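Kulier Street allotments – October news

Quick one this month, sorry, typing this between shifts. Water goes off at the end of October. All four taps. If you've got hoses still hooked up please drain them and coil them, we lost two to frost last winter and the hose fund is at 565 dollars which has to cover the Ridard gate as well.

Seed order – went in to Lavoie last night. Total came to 176 dollars, a bit less than last year. Garlic ships first, the rest in the new year. If you asked for shallots they were sold out, Gordon Nguyen has put you down for onion sets instead. Shout if you dont want them.

Compost. Please, no more cooked food in bays one and two. Rats. Bay three is resting until spring so leave the lid on.

Plot 18 is free, good soil, bit shady by the fence. Waiting list first, then anyone.
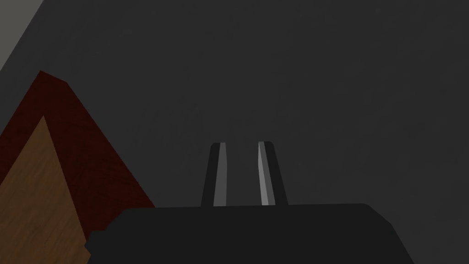

Shed repaint is still on, Saint knows when. Gordon wants green again, I'd go darker, and most people at the last meeting agreed with me. Flat black like the wide block in the picture, or the dark gray behind it, either would hide the mud splashes along teh bottom boards. Two coats whichever we pick. Brushes are in the Fultine box, rollers too if the mice have left them alone.

Bring gloves. More next month.

Contact: Gordon Nguyen, plot desk | © Kulier Street Allotments | Back to top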